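Kevora grasping stack: gallery

Software notes from the Flollemville bench

Kevora is the software we use to get a two-finger gripper to pick things up off a table and put them in a container. It covers perception, grasp selection, motion planning and the low-level finger control, and it runs as four processes that talk over a shared message bus. Grażyna Lis wrote most of the perception and grasp code. I look after the planner and the logging tools. Remigiusz Bednarek did the finger controller and still owns it.

The page was started in November, when we moved off the old Sobczak scripts. The text goes with version 11 of the stack. Older notes are in the archive folder and should not be used for setup, as the parameter names have changed.

Perception runs on the wrist camera only during the last part of the approach. Before that we use the overhead view to get a coarse position for every item on the table. Round items with a blush of two or more colors used to be split into several segments, and the grasp module would then aim at one patch of skin instead of the whole object. Grażyna fixed it by merging neighboring segments whenever the depth across the shared border is smooth. The merge step has its own switch in the config file, and it is on by default.
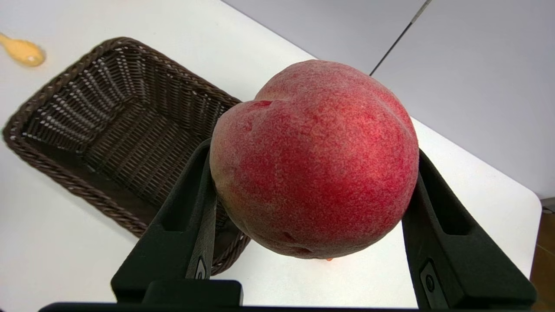
The finger controller closes at a fixed speed until it sees contact on both sides, then switches to force control. Contact is taken from motor current, filtered over 11 samples. With fewer samples we got false contacts from friction in the drive, and with many more the fingers squeezed too far before the switch. The force target comes from a table keyed by object class. Soft fruit has the lowest entry apart from the paper cups.

After the lift there is a hold check. The controller waits 700 milliseconds and compares finger width before and after. If the width has dropped by more than the limit, the planner is told that the item is slipping and goes back down to set it on the table. If the check passes, the planner asks for a path to the container.

Container placing was the slowest part of the planner for a long time. The rim of an open basket is a thin obstacle, and the first collision model treated the whole basket as a solid box, so no path into it was ever valid. We now model four walls and a floor. The held object is added to the gripper as a sphere, sized from the finger width plus a margin. The sphere is a poor fit for long items, and those get a capsule. Planning is capped at 200 milliseconds per query. When the cap is hit, the arm goes to a waypoint above the container and the query is sent again from there.

Every attempt is logged by Numier, our recording tool. A log holds the wrist and overhead images, joint states, motor current, the chosen grasp and all the ones that were rejected. The rejected grasps turned out to be the most useful part for debugging. You can open a log, step to the moment the grasp was picked, and see the score for each candidate next to the one that won. The current set has 1434 attempts in it, counting the failed ones. We replay the full set against every change to the grasp scorer before it is merged.

Known problems in this version:

Two items that touch each other may be merged into one if both are smooth. Turning off the merge step works around it, but brings back the old splitting on multicolored items.

The hold check does not notice rotation. An item can turn between the fingers while the width stays the same.

Numier drops overhead images when the disk is nearly full and does not print a warning. Remigiusz has a patch for it that still needs a review.

Config files for the bench are in the main Kevora repository, under the bench folder. Questions on the force table go to Remigiusz, everything on segmentation to Grażyna.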